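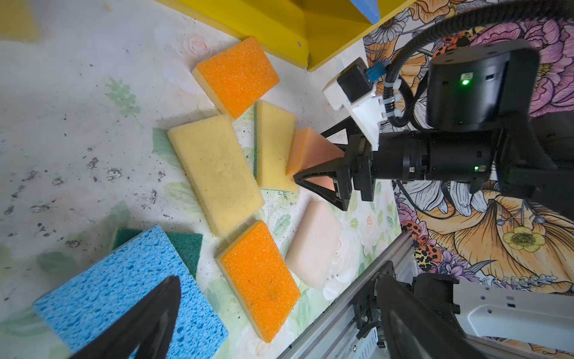 RENATA HOLM

September 2021

Big flowers are back. Blame the long months indoors, blame the landlords who painted everything gray. Either way the wallpaper shop in Clondusstead had a line out the door in July, and the sample books were falling apart by lunch.

I went in for one roll. Came out with 8. The paper was a Stavberg, discontinued, slightly sun-faded along one edge, and I have no regrets except the price. About 500 for a hallway, paste not included.

Hanging it is another matter. First strip went up crooked. Second strip matched the first, so also crooked. By the third I'd found the plumb line, which was in the drawer were I'd put it. Two evenings, 14 strips, one ruined shirt. 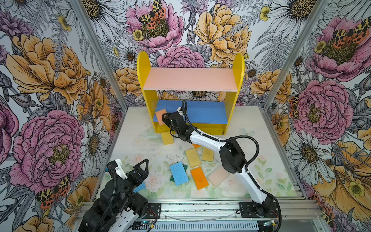

Small spaces take pattern better than big ones do. Everyone at the shop told me this and I didn't beleive it till the hallway was done. A closet, a stair landing, the back of a bookcase — go as loud as you like. Peonies in pink and gold, daisies, ferns, spotted moths sitting on the petals, all three walls of it. In a large living room that much would wear me out by Tuesday's dishes. In a nook I'd stand there and look for moths.

Srisuk does a calmer version, mostly leaves. Drada prints to order but the wait is long, and the blues come up greener than the sample. Ask for a strip first. Keep the offcuts too, they line drawers nicely.

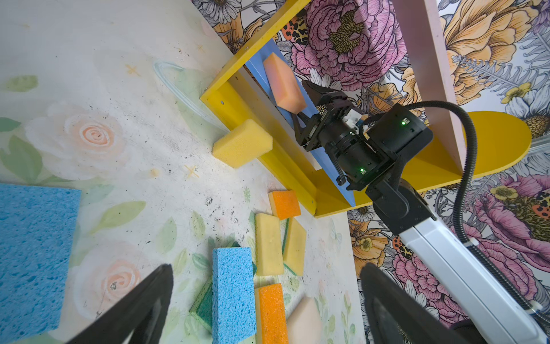 Peonies on the wall, roses on the tabletop, and a yellow shelf with a blue back.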